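Samley Hall Asks Visitors to Bring Their Own Bottles

Skadstead, 5 Nov 2020 – Samley Hall will end the sale of single-use water bottles this month and set out reusable cups and insulated bottles for its weekday visitors.

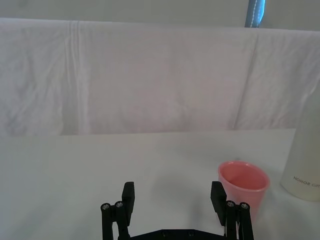
By Yaa Antwi
Samley Hall News Office

The hall has ordered 600 cups, to be washed on site after each use. Water will be poured at a table near the Standgate entrance, and a deposit of $2 will apply to each cup. 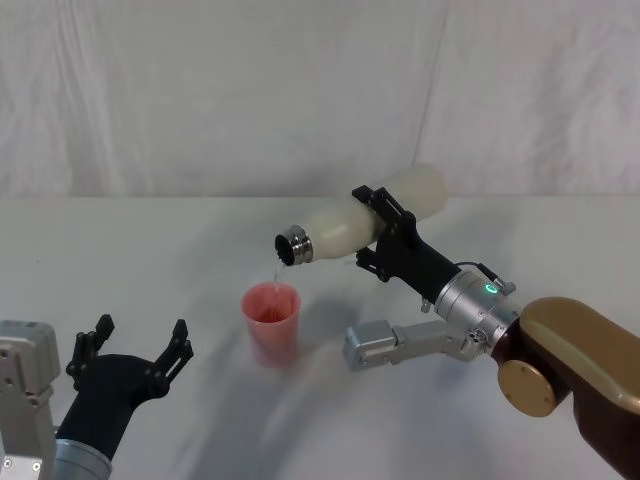

Renata Palma asked whether people who bring a bottle from home would also pay the deposit. The hall confirmed that they would not.

Bottles with a wide or threaded neck may be filled at the table – caps should be removed before joining the line.
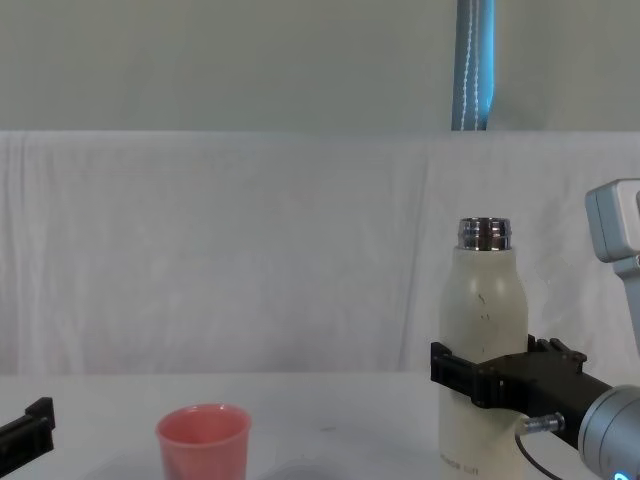

Hours and Returns

Cups may be returned at either entrance until 20 minutes before closing.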